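**Progress report, Sugden workshop build**
March 15, 2018

The second hand-held gripper is together and both units now power up. Spending to the end of last week stands at $1,045 of the $2,603 grant. The largest item was $658 for motors and bearings from Paklow, who were nine days late with the order — we lost most of a week to that.

Cloth handling has moved out of the workshop and onto a bed with an ordinary sheet. We are recording picks by the corner first, then folds.

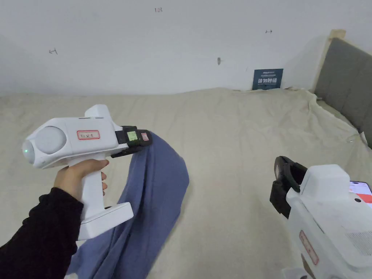

One reader of the last report asked whether the fingertips would mark thin fabric, and whether we had budgeted for softer pads. We have not. A set from Andinon would cost about $300, and we would like approval to move that sum out of the travel line.

Still to do in March:

- re-cut the handle base on the first unit
- shorten the trigger spring
- send the first batch of recordings to Clisis for checking

The wiring diagram is unchanged from the February version.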